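Workshop Practice, Unit 4
Sorting and storing loose wire

Course handout, Medrano Technical Workshop

In the last unit we learned how to cut and strip wire. Now we speak about what happens with the wire after the work. In many workshops it goes into one box, and after some weeks the box is only a knot. This unit is short, but please read it before you come to the bench.

1. Sort by color first

Put the wire on a flat board and separate the colors before you open any knot. Red and orange are easy to confuse in weak light, so turn on the bench lamp. Yellow is the easiest to find, and you can begin with it. Hold the clump softly and look for a free end – do not pull on a loop, it makes the knot smaller and harder. 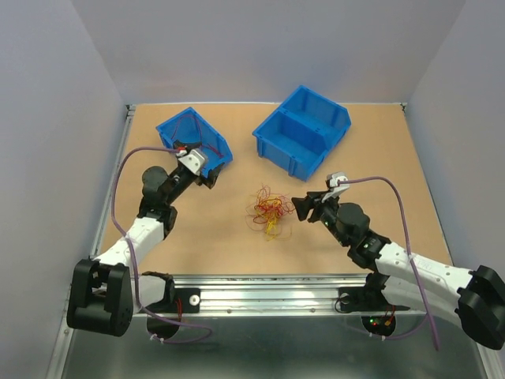
2. Choose the bin

A small bin is good for one color. A bin with a divider has two compartments and can take two colors, if the bundles are not too thick. Lay the wire fully inside. When a loop hangs over the rim, it catches on the next bin and everything comes out together.

3. Make the bundle

Wind the wire over four fingers, not tightly, and close it with a tie. Very short pieces go to the Zokell scrap box near the door.

Homework: sort one mixed clump and write down which color took you the longest time.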